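Search this site
Search for: Go

Finishing Runcombe on the handheld

Posted 31st July by Amanuel Yimer

I finished Runcombe last night after starting it in December. The save file says 67 hours. I had it on the shelf for a long time before that because the box makes it look like a racing game. It is a role-playing game with a few cart races in it, and the cart races are the weakest part.

You play a surveyor who is sent to map a valley. Each of the 18 districts has a town, a cave and a tower, and you fill in the map by walking along the edges. The fights are turn based. They are easy until the sixth district, and then the enemies start poisoning your whole party every turn. I had to go back and buy antidotes, and you can only carry seven of each item, so I spent a lot of time walking to the shop in Kahsay and back.

The music is good. The town theme only has a few notes and I still didn't get tired of it. The battle theme I turned down.

The part I got stuck on was the toll bridge. The keeper wants 3000 coins and there is no way to borrow it. I sold my spare armor and fished for the rest. Later I read that you can go through the mill if you talk to the miller at night, but I never tried talking to him at night. The manual doesn't mention it either.

Saving is slow. You get one slot, and you can only use it at an inn. If you play on the bus like I do, plan on leaving the thing switched on in your bag. I went through a lot of batteries.

The last boss is fine. I beat it on the second try with the surveyor and the two archers. The ending is short and you don't get to walk around afterward.
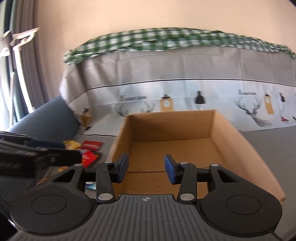 Filed under: Handheld games

I would put it below Savirby, which has the same kind of map but lets you save anywhere, and well above Numero, which I gave up on. If you see a copy with the paper map still in it, get that one. Mine didn't have it and I ended up drawing my own in a school notebook.

Next I want to try the sequel, though I hear the text is very small.

3 comments

tollkeeper_dan
The miller thing works but you need the lantern first. I missed it too.

Ruthie
Savirby is too easy. I liked Runcombe more for the caves.

mapleton
Does the battery save still hold on yours? Mine loses the file after a day or two.

Leave a comment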